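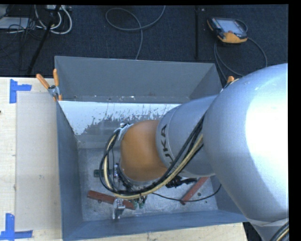 A KUKA arm over an open grey metal bin. Photo: Drasusier

Irkwood container pool to move to a single deposit from October

Firms using the shared container pool at Irkwood will pay one flat deposit on every metal bin from October, replacing the sliding scale that has applied since the pool opened. Drasusier, which runs the pool, set out the new terms in a notice to account holders this week.

The deposit will be £60 per bin regardless of size. Under the present scale, small bins carry a lower charge than large ones, and a bin returned without its label plate is treated as a large one whatever its dimensions. Drasusier said that rule had produced more disputed invoices than any other part of the agreement.

Bins already out on hire when the terms change will stay on the old scale until they are next returned. Account holders will not be asked to top up deposits in the meantime. Where the existing deposit is higher than the new one, the difference will be credited on return and set against the following month's invoice.

The hire period is also changing. A bin can at present be kept for 90 days before daily charges begin. From October the period will be 60 days, with one extension of the same length available on request. Requests must be made through the account page before the first period ends – the depot counter will no longer accept them on paper.

Drasusier said the shorter period was intended to bring idle stock back into use. The pool has had 300 bins in circulation since the spring, and at the last stock check 125 of them had not passed through the depot for more than one full hire period. Most were held by firms with open accounts and none has been written off. The company does not plan to buy further stock this year.

Cleaning rules have been rewritten. Bins must come back free of swarf, packing material and standing liquid. Light surface oil is acceptable. Bins that have held coolant or cutting fluid must be drained and wiped before collection, and the content must be declared on the return slip. A cleaning fee will be added where this has not been done, although the notice gives no figure for it and says only that a tariff will follow.

Dents that do not affect stacking will no longer be charged for. Bent rims will be, as will any hole drilled through the base or sides. Several users had asked for permission to fit drain plugs at their own cost. The request was refused on the grounds that a modified bin cannot be reissued to firms handling dry powders.

Collections from the Grirbridge estate will move from the morning to the afternoon round, with the vehicle leaving Irkwood at 1.30 pm. The change follows the closure of the estate's north gate to goods vehicles, which has added a long detour for anything arriving from the depot side. Firms that cannot load in the afternoon may bring bins to Irkwood themselves, and no handling fee will apply if they do.

Alcaraz, the haulier that carries the pool's longer-distance returns, keeps its contract on the present terms. Its weight limit for a loaded bin stays at 200 kg. Anything heavier has to be booked as a pallet load and is charged separately.

Account holders who do not want to continue under the new agreement can close their accounts without penalty up to the end of September, provided all bins have been returned and inspected. Deposits will be refunded once the inspection is complete. Accounts left open after that will be moved to the new terms automatically.

The full agreement and a revised return slip are available from the depot office and on the account page.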